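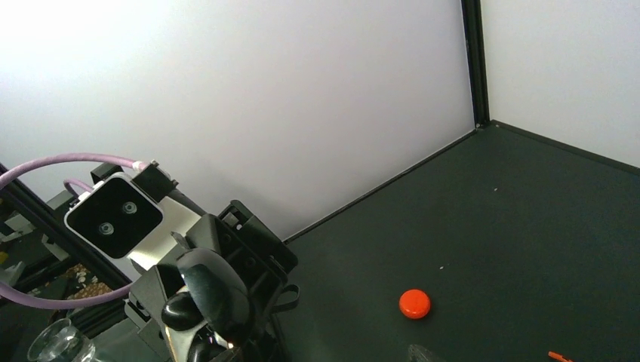

Close-up of the gripper and its sensor module.

How to do a tachograph download without losing half a morning

Written for small operators. Five vans, ten trucks, that sort of size. If you've got a compliance department you can stop reading.

What you need before you walk out to the yard:

Company card, in date. Check it now, not at the truck.
Download key. We use a Sultero one, any approved key will do.
Driver card, if you're doing the card as well.
Laptop with your analysis software on. Ours is Pliler.
Pen and the vehicle list.

Step 1. Ignition on. Some units will download without it, some sulk. Just turn it on.

Step 2. Company card into slot 2. Leave the driver's card in slot 1 if he's about to drive, otherwise take it out. Wait for the screen to settle. If it asks about a manual entry, answer it properly, don't just mash OK.

Step 3. Open the front port. On most heads it's behind the little cover by the printer. Cover breaks easily. Spares are cheap, order a few.

Step 4. Plug the key in and pick the period. "Since last download" is fine nearly always. First time with a used truck, take everything it has.

Step 5. Wait. Don't pull the key while the light is flashing. Pull it early and you get a part file which looks fine until you try to import it, then you're back in the yard. Speed data makes it a lot longer, leave it unticked unless somebody has asked for it.

Step 6. Key out, cover shut, company card out. Write the reg and the time on your list. Yes on paper.
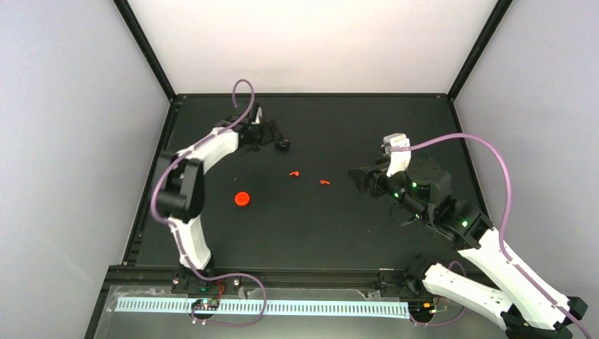

Two arms at the black work surface.

Getting the files in

Plug the key into the laptop and copy the whole folder across before you import anything. Don't open the files and don't rename them. The name has the reg and date in it and the software reads that. Then import, then check the last date showing for each vehicle against your list. Any gap, go back and do that one again the same day while you remember which it was.

Keep the raw files in two places. One on the office machine, one somewhere else. We had 1,827 of them on a single drive at Meltdale when it packed up in March and it was a long week.

How often

Vehicle unit: at least every 90 days. Driver card: at least every 28. Those are the outside limits so dont plan to them. We do cards every fortnight and units once a month, all on one morning, starting 6.30 before the first lot go out.
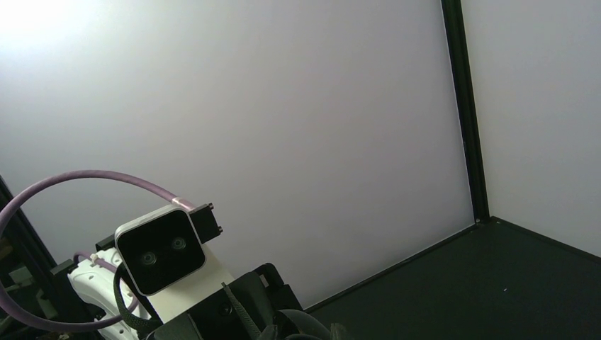

Also do a download when a truck is sold, goes back off hire or is going in for a new head. Easy to forget the hire ones. The Zwahlen units we had on short hire went back with our data still in them and getting it took more than 58 emails.

If it won't work

No light on the key: flat battery, or it isn't pushed home.
"Card error": wipe the chip with a dry cloth, try again.
Card locked in and won't eject: ignition off, wait a minute, ignition on, hold the eject button.
Download stops part way: memory on the key is full. Clear it, but only after you have checked teh copies.
Still nothing: book it into the tacho centre and make a note of when you tried.

Remote download does away with most of this. Ours was quoted at 600 pounds to fit out the first few, plus the monthly. Will do a separate page on that when it's in.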